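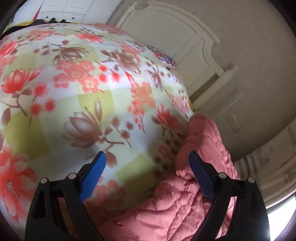

How do you tell when the pads on a hand gripper need changing?

Pinch a fold of quilted cloth, close to the stop and pull gently. If the cloth slides before the fingers flex, change the pads, both of them.

Home | Archive | Threads | Subscribe | Wiki

We use cookies to keep you logged in to the archive. By continuing to browse you accept this. OK

preltent-bench mailing list
From: Remigiusz Lis
To: preltent-bench
Date: Thursday, November 21, 2019
Subject: Re: left finger lags on gripper 3, pads slipping on bedding

Zdzisław Kurek wrote:

> Gripper 3 is misbehaving again. On hard stuff (boxes, mugs, the usual)
> it closes fine and the width reading looks sane. On bedding it's a
> different animal. The left finger arrives late, the right one has
> already shoved the cloth over by the time it gets there, and then the
> fold squirts out the top. Duvets are bad. Quilted blankets are worse,
> because the pad finds a puffy bit and just rolls off it.
>
> What I have done so far:
>
> - wiped the pads with alcohol. Better for a while, then not.
> - swapped the pads left to right. No change.
> - tightened everything I could find a head on. Now the trigger is
> stiff AND the left finger is late.
> - re-zeroed the width. The log says 8 with the fingers fully shut,
> and I am fairly sure shut should be 0.
>
> The pads are the blue Flilulel ones, whatever came in the last bag. I
> don't know how old they are. The counter says 412 closures but somebody
> reset it in August, so take that as you like.
>
> Do I need new fingers, or new pads, or a new hobby?
>
> Z.

Zdzisław,

Keep the hobby. The fingers are almost certainly fine too. I've taken more of these apart than I ever planned to and the fingers themselves are the last thing to go, unless one has been dropped on the Bielecka stairs, in which case you would have heard it.

First, undo your third bullet. I mean it kindly. The pins on the fingers are pivots and they need to be able to turn. The Vesutero frames are stacked plates, and if you pull the stack up tight the plates clamp the inner arm, and then the trigger has to fight the arm before it gets anywhere near the cloth. That's your stiff trigger. It may well be most of your late finger as well. Back each one off until the arm swings under its own weight, then bring it in again until the side play just disappears. Stop there. Your hand will want to give it one more little turn for luck. That little turn is the entire reason I own a box of bent pins.

Do the outer pin first and then the one nearer the pad. If you do it the other way around the pad settles at a slight twist and you'll be chasing that all afternoon. I have no theory for why. I have only afternoons.

Now the lag. With the pins free, unhook the trigger link and close both fingers by hand, slowly, with nothing between them. They should meet in the middle. If they meet off to one side you have a link that's too long or too short, and there is a threaded end on it for exactly this purpose, hidden under the grip cover where you would never look for it. Turn it half a turn, hook it back up, squeeze, look. Repeat until bored. Half a turn is plenty at a time. I once did three full turns in a fit of confidence and the trigger wouldn't come back out.

If they meet in the middle by hand but not on the trigger, it's the return spring on the slow side. Look for fluff. You're pinching bedding all day, and bedding sheds. I pulled a felt plug out of gripper 8 last winter that you could have upholstered a small chair with. Tweezers, then a dry brush. Please don't oil it. Oil plus lint gives you a kind of putty, and the putty sets.

About the pads. Alcohol makes them grabby for an hour and then leaves them drier than before, so I've given up on it. Lukewarm water with a drop of dish soap, an old toothbrush along the ridges (along, not across), rinse, and let them sit overnight. If the ridges have gone shiny on the crests, no amount of washing brings them back. Swapping left to right told you something useful, by the way: if one pad had been the culprit, the trouble should have moved with it. They could still both be worn, of course, and if you have no idea how old they are I would bet on it.

The bag you want is the one marked 754. There is a second bag on the same shelf that looks identical and holds the older pads with the shallower ridges. Those are lovely on mugs and hopeless on anything with stuffing in it. I'd throw them out, except that every time I do, somebody writes in wanting them.

Fitting new ones:

1. Peel the old pad from the bottom edge up. A plastic spudger is fine, a screwdriver leaves a gouge and the next pad will sit on it like a hat.
2. Get all the old adhesive off the seat. All of it. If it looks clean, do it again.
3. Put the new pad on with the fingers open, press from the middle outward, and then leave the thing alone until tomorrow.
4. Do the other side the same day. One new pad and one old one will walk the cloth sideways on every close.

Step 3 is the one people skip, myself included.

Zero comes last, after all of the above, and this is where your 8 comes from, I think. The width is taken at the carriage and knows nothing about pads. If you zeroed with a scrap of something between the fingers, or with a pad edge lifting, you have taught it that shut is wherever it was that day. New pads on, fingers closed empty with a light squeeze (light! if the pads are visibly squashing you've gone too far), hold it, zero, let go, close again and check. Then do it a second time after the pads have bedded in. Write down both numbers on the tape inside the case. There is tape inside the case. I put it there and it is still blank on every unit except mine.

Then test on something soft before you sign it back in. A mug will pass anything. I use a quilted blanket on top of a made bed, which is about as unfair as it gets: the blanket is puffy, the duvet under it gives way when you push, and nothing stays where you left it. Come in with the fingers open, bring both pads down to the cloth, close slowly and watch whether the fold comes up evenly from both sides. If one pad is already buried in the folds while the other is still on its way over, go back to the link. If they arrive together and the fold still slides out when you lift, it's the pads. Try it on a seam, then on one of the puffy bits, then at an angle with your wrist turned, since that's how everyone really holds it by four in the afternoon.

Two small things while you have the cover off. Check that the lens mount screws haven't crept. They do, and then the fingers sit a bit higher or lower in view than on the last set and somebody downstream writes a long email about it, usually to me. And have a look at the cable where it comes out under the grip. If the sleeve has gone white at the bend, tell me and I'll send a new one with the pads.

As for the counter, I know who reset it in August. It was me. I was trying to read it and the read button is next to the other button.

Send a note with the two zero numbers when you have them, and say whether the trigger loosened up. If the left finger is still late after the pins and the link, don't go any deeper, just box it and put it on my bench. The carriage has a spring in it that leaves the building when you lift the lid, and I would like to be the one who has to look for it.

Remigiusz

--
preltent-bench: setup, upkeep and repair of hand grippers
Get the weekly digest in your inbox. Enter your email address to sign up.

Previous by thread | Next by thread | Back to top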